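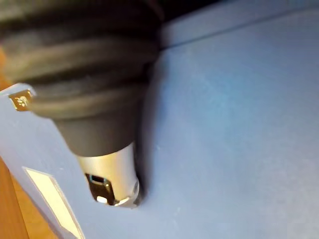

Nendent 12-Volt Accessory Plug: a grudging review

I don't trust replacement car plugs. I've bought too many that worked in the driveway and quit by the first gas station, so when the Nendent showed up with 2,394 ratings on the store page and hardly a bad word among them, I assumed most of those people had owned it for a weekend.

I've had mine 23 days now. I put it on the cord of an old tire pump and used it on the drive out to Rornonville and back, plus a few short trips.

The housing is the part they brag about. Thick black ribbed rubber, easy to grab, and it does make pulling the plug out less of a fight than the slick ones. "Professional grade" is what the listing calls it. It's rubber. The ridges will collect dust and dog hair, and I don't look forward to picking that out with a toothpick.

Metal tip: shiny, feels solid, no wobble where it meets the neck. My complaint is with the side contact. It's a little spring piece sitting in a cutout in the barrel, and these are what always go first on me. So far it still springs back. Ask me in a year.
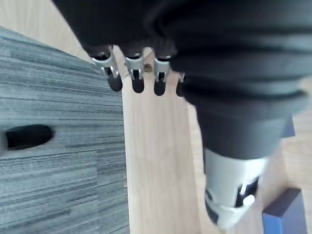
Fit depends on the car. In my sedan it went in snug and stayed put over the railroad tracks. In my brother-in-law's pickup it crept out twice in ten miles, and the pump cut off both times. You could blame the truck, but his old plug never did that, and the Nendent page says "universal" in very large letters.

The instructions are one folded sheet with print so small I gave up and wired it the way the old one was wired. There's no word on there about what size fuse it wants, which I'd call a real omission for something you're supposed to hook up yourself.

Thoa Mạc wrote in the store comments that hers got warm after 10 minutes with a cooler on it. Mine hasn't, but I've never run the pump that long, so don't take my word over hers.

Would I buy it again? At the sale price, maybe. At full price I'd try the plain Nodwood one first, ugly as it is.

3 out of 5, and the third star is for the grip.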